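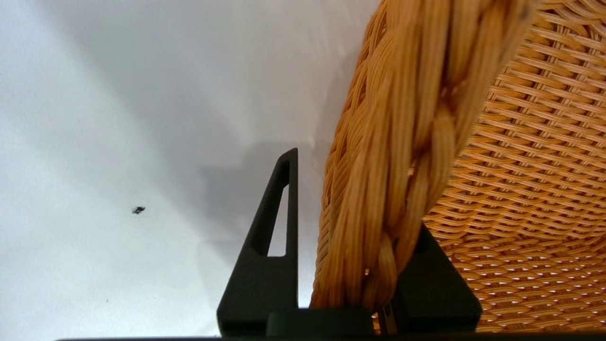

Basketry and Woven Forms, Unit 2
Looking at the Plaited Border
Handout to go with the morning session. Tutor: Signe Thoroddsen

Welcome back, everyone! Last time we stayed down in the base and the stakes, and I could tell a few of you were itching to get to the edges. So today is all edges. I love a border. It's where a maker has to deal with all those loose ends at once, and you can learn a great deal about a basket by running a thumb along it before you look at anything else.

1. Words we'll be using

Wall: the woven side, from the base up.
Border: the finished top edge. You'll also hear "rim", and I use both without thinking.
Plait: strands crossed over one another in turn, so that the edge reads as a rope.
Flare: how far the walls lean out as they rise.
Openwork: any weave with gaps left in it on purpose.

2. Why a thick edge?

Push gently on the middle of a long wall and it gives. Now push on the border above it. Much stiffer! A rectangular basket needs this more than a round one does, as a long straight side has no curve to hold it up. The plait also gives your hands something kind to hold, which you'll be grateful for when you're carrying potatoes.

Look at how the border behaves at the corners too. A plait doesn't like a sharp turn. The strands on the outside have further to travel than the ones on the inside, and if the corner is too tight they gape. Rounded corners let the whole rope swing round without a break in the rhythm. 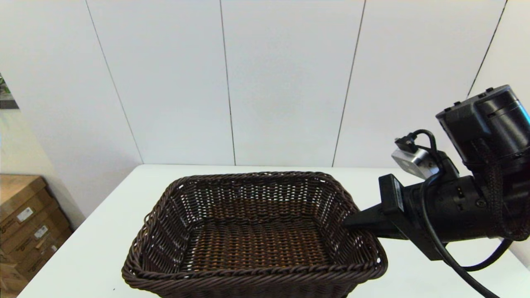
Kirsten Blöndal asked whether a synthetic strand can really be judged by the same rules as willow, when it never has to be soaked and doesn't crack if you bend it dry. She'd been taught that the material decides the border, and felt we were skipping a step.

It's a lovely question and I want us to keep it going all term. My own answer is half yes. Synthetic rattan forgives you at the bend, so a beginner can get round a corner on the first go. But it's springy and slippery, and it creeps back if the ends aren't tucked well under. The over-and-under is the same, and your eye can be trained on either. Malou Riis has offered to bring in some willow offcuts so that we can try both side by side (thank you, Malou!).

3. Colour and what it does to your eye

Try this one at home with any two baskets, one light and one dark. In a pale basket the shadows do the drawing for you: every crossing has a little dark edge and you can follow a single strand a long way. In a dark one the weave closes up, and it's the light coming through the gaps that shows you the pattern.

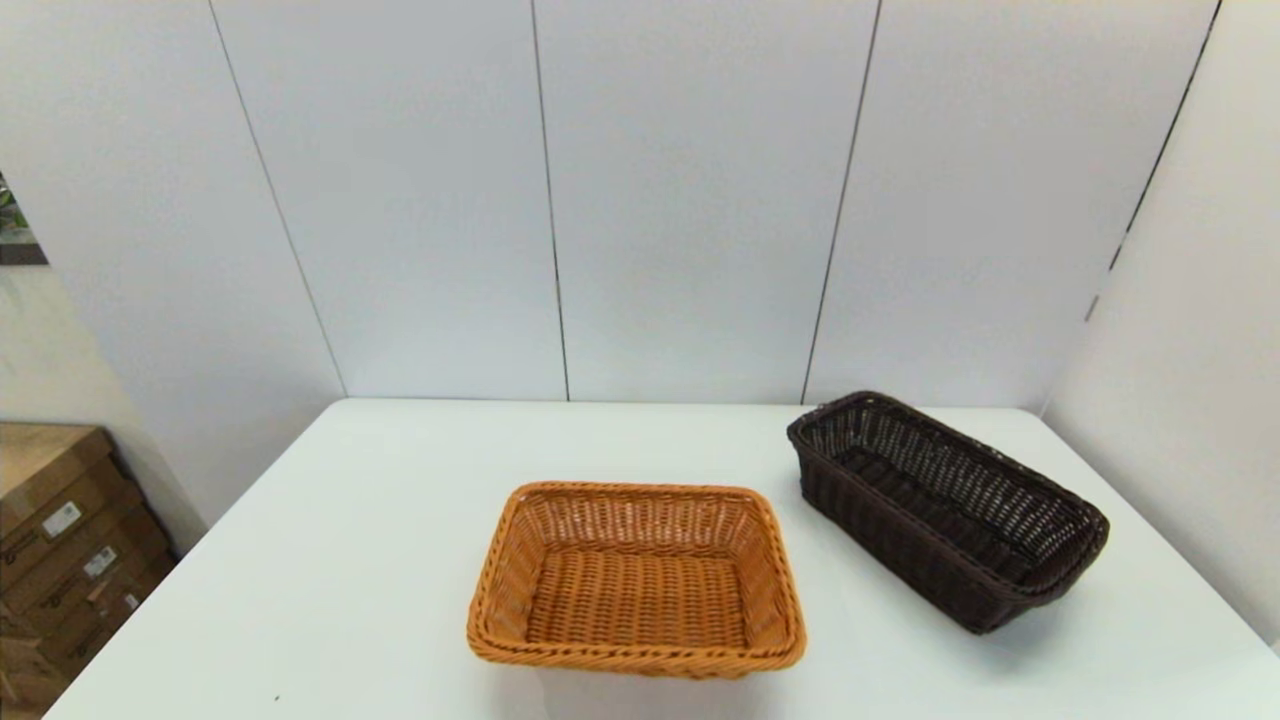

Then swap your attention to the floor of each basket, where the rows run tighter or straighter than you might expect from the outside. Half-close your eyes and the rows jump out. Draw the floor first and the walls afterwards, and your proportions will come right far sooner.

4. Drawing exercise

Choose a short length of border and draw it 3 times: once as an outline only, once with shadows only, and once from memory with the basket behind you. Soft pencil, please, and draw big. The memory one is always the most fun, and usually tells you which strand you hadn't understood.
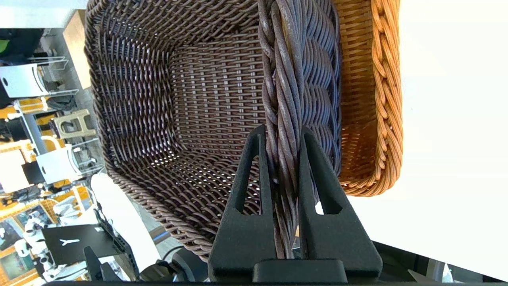
Fig. 4. Plaited rim on the dark basket, with the lighter basket beside it.

5. For next time

Read the Maurya chapter on borders, and skim the part on handles if you have time. Write 200 words on one woven edge you own or can borrow: a basket, a chair seat, a hat, anything. Bring the object if it fits through the door. We'll be starting our own sample borders straight after the break, so bring scissors and a bulldog clip or two.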